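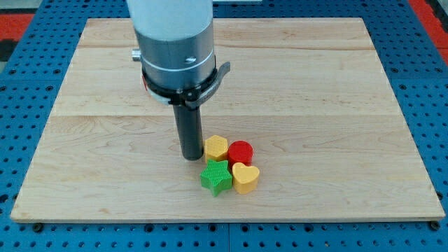

January, after lunch

Glue lines first, they've been bugging me all week. I went back and forth on whether to plane the whole top down again and start the finish over, and I've decided to leave it alone. Fidel thinks I'm being lazy and he may have a point, but I looked at it for a long time with my coffee and I like it the way it is. The seam across the middle is the one I'd worried about, and yes, you can see where one plank stops and the next starts, the tone shifts a little from band to band. The wavy figure runs the same way on both sides of it though, and to me that looks like a board somebody thought about. The one farther up bothers me even less. Maple does what it wants!

For whoever picks this up after me: this is the Dulska board, the big one, out of the light maple we'd been saving at the back of the rack. The scrap from it is in the gray tub under the bench, please don't burn it, I want it for test pieces.

Sanding. I started at 100 and should have stayed there longer. There was a spot near the left end where the planer had torn the figure, and I tried to hurry past it with the finer paper, so of course it came up shiny and still torn. Back to 100, long strokes with the grain, block in hand, no machine. It took most of the morning (podcast ran out, had to listen to the compressor). If you're doing a figured piece, pull the lamp down low at the far side and look across the top before you change grits. I know this, I've written it in this notebook before, and I skipped it anyway.

Finish. Three coats of the Vundik oil, thin, wiped off after fifteen minutes or whenever the kettle was done, if I'm telling the truth in my own notebook. Second coat went on too heavy near the front and got sticky. I knocked it back with a gray pad and it came right. I like how pale the oil leaves it. The Maneso one we tried on the offcuts went yellow on us, a sort of weak tea color, and nobody in the shop wanted that on maple. There's half a can of it left if somebody has oak to do.

Edges. I gave the front edge only the tiniest rounding, a few passes with the sanding block. Fidel wanted a proper chamfer. I talked him out of it for this one because I like seeing the thickness of the board along the front, that strip of lighter wood is half the reason I put that plank where I did. We'll chamfer the Lacroix order, they asked for it in writing.

Blocks next. The colored ones are out on top of the board now so I can see how the two get along, and they do! Loud colors on quiet wood, I could look at it all day. What I want to know over the next little while is whether the printed plastic leaves anything on the oil. We had that trouble on the pine tray, a faint smudge wherever a block had been left sitting, and I never worked out if it was the block or me not waiting long enough. So the plan is to leave one block parked on an oiled offcut for 5 days, same spot, and then lift it and look. A second offcut gets no block at all. Both are labeled in pencil on the back and live on the windowsill. Please don't tidy them away.

Also on the blocks: the corners. I went over a handful with the fine paper and left the others as they came off the printer, and I can tell which are which with my eyes shut. The eased ones are so much nicer to pick up. They also sound different when you knock them together, softer, which I can't explain and Fidel says he can't hear. From now on they all get eased, even if it eats an afternoon.

Flatness. Put the long straightedge on it corner to corner, both ways. There's a hair of light under it toward the middle on one diagonal and none on the other. I can live with that, though I want to check again once the heating's been off over a couple of nights. The battens underneath are screwed through slots, so it has room to move. I waxed the screws this time. Much less swearing.

Things to buy: gray pads, 2 more of the long clamps if the budget stretches, masking tape (who keeps taking the tape?), a decent brush that doesn't shed.

4:40. Wiped down the bench, oily rags are spread out flat on the rail outside to dry. Straightedge is back on its hook. Fidel has the calipers.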